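4.2 Walking between chores

Before a household robot can tidy a bed or wipe a table, it has to reach them. We therefore ran 300 simulated walks in the Trerance apartment, a furnished room with a patterned wooden floor, and logged 2,761 foot placements. The controller is the one described by Kermani and Hlongwane.
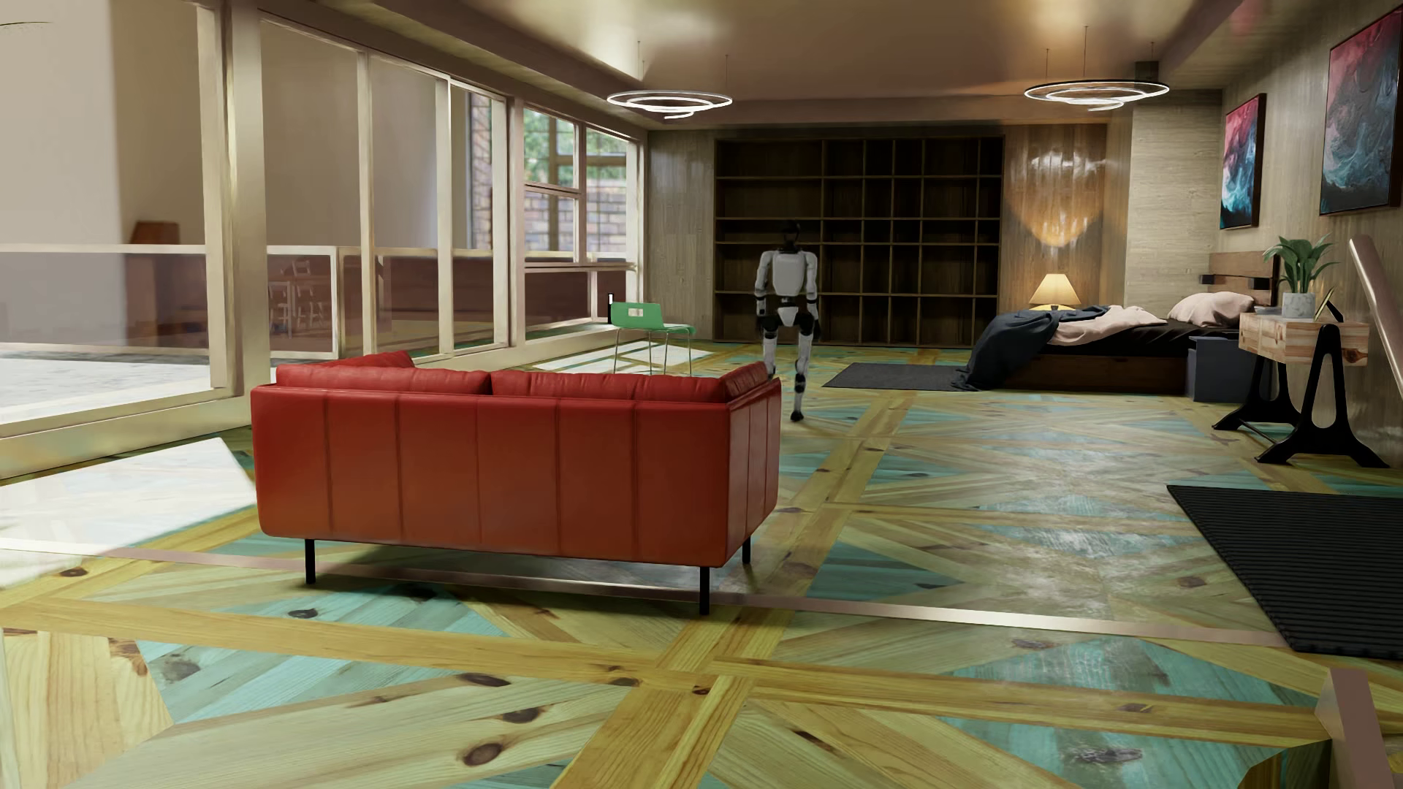
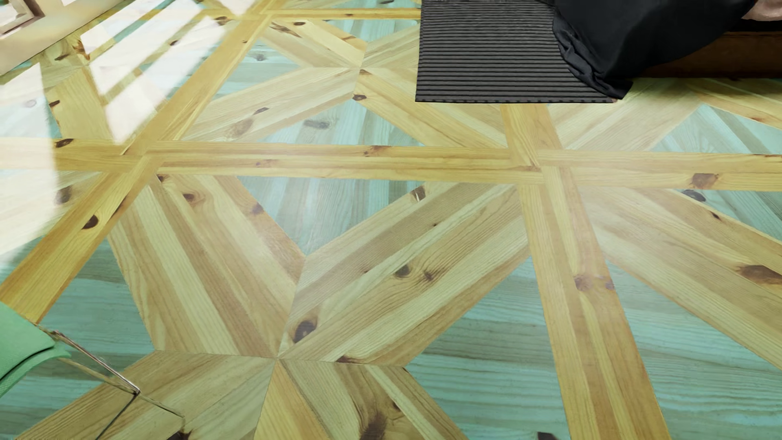

Figure 8. Two rendered views of the Trerance apartment. The patterned wooden floor appears in both.

Falls ended 45 of the walks, most of them during turns. At that rate we would not yet give the robot anything breakable to carry. Section 4.3 repeats the test with a loaded tray.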